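## 4. Laying out the table for the Stado word tray

This section covers the bakery set: the tray, the letter tiles and the buns. For the number set, see section 6.

### 4.1 Before you start

Use a flat table at least 67 cm deep. Wipe it with a damp cloth and let it dry. Grit under the tray will scratch the underside and makes it rock when a tile is pressed down.

> **Caution:** Letter tiles are a choking hazard for children under 3. Keep the tile box closed until an adult is seated at the table.

### 4.2 Placing the parts

1. Put the tray on the table with the recess facing up. It can lie square to the edge or at an angle, whichever suits the child's writing hand.
2. Place the buns toward the back of the table, with a hand's width between them. They are the objects to be named and should be in view for the whole round.
3. Take out only the tiles needed for the word, plus one or two extras. Spread them to the right of the tray. For a left-handed child, spread them to the left.
4. Turn all tiles letter side up. Leave them at whatever angle they land. Finding the right way up is part of the task.
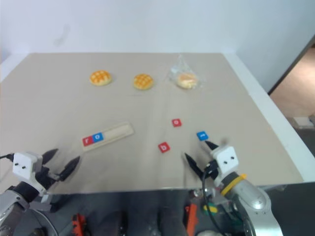

5. Start the word at the left end of the tray. Slide each new tile along the recess until it touches the one before it. Do not leave gaps. A gap marks the end of a word.
6. When the word is complete, read it aloud, pointing at each tile, and then ask the child to do the same.
7. Lift the tiles out from the right end first.

**Note:** Tile color has no meaning in the word game. Red and blue tiles may be mixed in one word. Color sorting is a separate activity (section 5).

### 4.3 Using real bread

Real buns may be used in place of the Cindel play food. Keep them in a clear bag if they will be eaten later, and keep the open end away from the tray.

> **Caution:** Do not let children handle plastic bags unsupervised. Remove the bag from the table when the round is over.

### 4.4 Clearing up

- Return the tiles to the box and check the contents against the card inside the lid. A full box holds 50.
- Wipe the tray with a dry cloth. Do not soak it.
- Store the tray flat. Trays stood on end in a warm cupboard may warp.

Replacement tiles are sold singly. Give the letter and color when ordering.

Section revised in May by Dagim Mekonnen. Layout steps checked by Isauro Ocampo.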